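Sorting the cables, and what to do with the old switch

I have been putting off the cables for most of the winter. In February I ran out of reasons, mainly because I needed a network lead for the upstairs desk and couldn't get one out of the pile without three other things coming with it.

I should say what the pile was. When I left the Stastby job I brought home whatever was going to be thrown out, and a lot of that was leads. Power leads, patch leads, thin wires with a connector on one end and bare copper on the other, bits from inside cases, serial cables for machines I never even saw. I put them into carrier bags and the carrier bags went under the stairs in Brastthorpe. Then we moved and the bags moved with us. The handles went on a couple of them halfway up the path and I just tipped the lot into a cardboard box, and it stayed like that.

The box gave out on a Friday. It had been sitting against an outside wall and the bottom had gone soft. So the cables had to be dealt with, or at least put into something else, and I bought some plastic bins from Cavalcanti on the way back from the dentist. Blue ones and a smaller green one. I had wanted them all the same, but they only had the small size in green.

I had a system in mind, and I will write it down here although it has changed since. The green bin was for leads I know I will use, already coiled. The blue bins were for everything I hadn't decided about. I had thought the blue would get emptier and the green would fill up. So far the green one has a few coils in it and the blue ones are a mess. Thaís pointed out that putting a tangle in a new bin gives you a tangle in a new bin. True enough, but at least I can lift it.

Coiling is slow. I was shown years ago to do it over-under, where each second loop goes the other way so the lead doesn't twist up when you throw it out again. I can do that with a long extension lead. With short thin wires it doesn't seem worth the effort and I just go round my fingers and fasten it. For fastening I have tried:

Wire ties off bread bags. Fine for thin stuff, they come undone on anything thick.

Cable ties. I have a box of 1000 from Ondgate and I will be leaving them to somebody in my will. They hold very well and then you have to cut them, and I have nicked more than one lead doing that.

Hook and loop strip, cut to length off a roll. Best by a long way. Dearer, but you use the same bit over and over.

Rubber bands. Don't. They go sticky and then they go hard, and some of what came out of the box had bits of old band baked onto it that I had to pick off with a thumbnail.

What I throw out: anything with a split in the outer sleeve, anything with a broken clip on the plug (I used to keep those, thinking I would re-crimp them, and in all that time I re-crimped none), and anything I can't name. The last one is hard. There was a grey lead with a fat round plug that I held over the bag for a good while. It went in the bag. Ashraf rang the next evening about something else and I described it to him and he said it sounded like an old keyboard extension, so no loss.

The council site takes cables in the small electricals skip. You don't need to bag them separately.

Now the switch. It came from the same place as the cables and it is the one item out of the whole lot that was worth carrying. It is made to go in a rack, with the ears sticking out at the sides for the screws. I don't have a rack. I haven't got space for one and I don't want one humming away in the house. For a long time the switch lived flat on a shelf, and that was a nuisance, because everything got put on top of it and there was nowhere for the air to go, and whenever I pulled a lead the whole thing slid.

I looked at wall brackets. The walls upstairs are plasterboard on battens and I could not find a batten where I wanted one. I looked at those small open frames that stand on a desk, and the cheapest I found cost more than I would get for the switch. In the end I went for a stand. It is a plain grey metal one with a square base, and the base sits on a piece of plywood. The ply is wider than it needs to be so the thing doesn't tip when I push a plug in. I cut it by hand and one long side isn't quite straight if you put a ruler to it.

A few notes in case someone wants to do the same.

Measure the underside before you buy any fixings. I had a bag of bolts I was sure would do and they were a hair too big, and I found this out with everything already laid out.

Use washers. Ply crushes under a bolt head if you go at it with a spanner, and I do go at it with a spanner.

Do the bolts up finger tight first, all of them, then go round again. I did one fully and then couldn't get the next one to line up, and had to back it off.

Leave the ears on. I was going to take them off to make it neater. Heloísa said I would only lose the screws and then one day want to rack it, and she has watched me lose enough screws to be listened to. They are also handy for hooking a lead over while you look for the port.

Put the heavy side at the back if your stand lets you choose. Mine doesn't, much.

The tools for the whole job are a combination spanner and a small green-handled screwdriver. The spanner is my favourite thing in the drawer. I got it out of a job lot with a lot of rusty sockets and it cleaned up nicely. The screwdriver is nothing special but it is the right size for nearly every small screw in the house, so it travels, and I have bought it more than once because of that. I have started putting it down in the same back corner every time I stop. It works if I remember to do it.

As for labelling, I am still undecided. Sushil labels both ends of every lead with a little printed flag, and his cupboard does look very good. I bought a roll of white tape and a fine pen, and did a handful, and the ink rubbed off by the weekend. I may borrow his printer. For patch leads I am not convinced it needs doing at all, as you can see where they go by pulling gently. For power supplies it definitely does. I have too many black ones that look identical and give out different voltages, and I have already killed a small radio by guessing. If you only label one sort of thing, label those, and write the voltage on as well as the name of the thing it belongs to.

I am doing the sorting in short goes now, a handful out onto the top, pull it apart, keep or bin, next handful. If I sit down to do the whole lot I get cross and start throwing away things I want. The knots are mostly caused by plugs, I think. If you free the plug ends first and ignore the middle, the middle usually comes loose by itself. The very thin wires are the exception and I don't have any advice about those except to have good light.

Still to do: find feet for the bottom of the ply so it doesn't scratch, get a longer lead for the run up to the desk, and get through the rest of the blue. 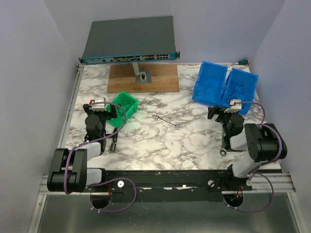
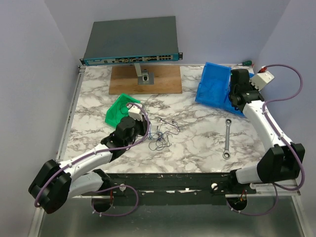 The switch up on its stand and ply board, with the green bin and the spanner out, and the screwdriver in its back corner.

Mirela has asked whether I want her old leads as well. I've said to ask me again when the blue bins are done.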